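# About Kemis

Kemis is a bookkeeping school for people who run small shops and market stalls.
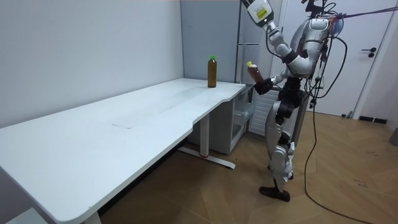
Clotilde Bouvier started the school with 2 evening classes above a bakery in Iturra. We now teach 19 short courses, and nearly 900 people have finished at least one. Beginners work from everyday goods: a bottle of brown drink with a yellow-green cap, say, has a cost price, a shelf price and a tax code, and all of them go in the ledger. Later courses cover payroll and year-end accounts.

Asabe Bashir runs the day program. Fees are paid by the term, and books are included. New classes start in April. The office is at 852 Trenurero Road and opens at 9 a.m.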